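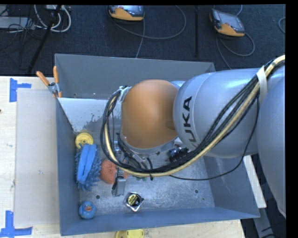

The gray bin on the table, sponge and scrubber side.

Sorting cleaning stuff: one bin or several?

flekport16
Posted 2019-12-06
I have one deep metal bin for scrubbers and odds and ends. The round reddish-orange sponge is coarse, so I keep it for pots. The blue one with the shaggy tufts is for the sink. Everything ends up in the same pile and I want a system before I buy more bins. What do you do?

Laurier Fortin
One bin is fine if you rinse things first. The sides are the problem. A deep bin hides whatever is small, and you dig for it every time. I moved to a shallow tray in September and kept the bin for rags.

vondside
Disagree with the tray. Mine slid off the shelf twice. Keep the metal bin and put two dividers in it – cardboard works until you know the sizes you want.

Laurier Fortin
Cardboard next to damp sponges? It will be mush in a week.

vondside
Mine lasted all fall. I let the sponges dry on the rack overnight.

Sibusiso B.
What is the yellow round thing by the left wall? Looks like a wheel. If it isn't for cleaning I would take it out before planning anything.

flekport16
Fair point, it can go with the toys. I'll try the dividers this weekend, in plastic, and keep the pot sponge at one end.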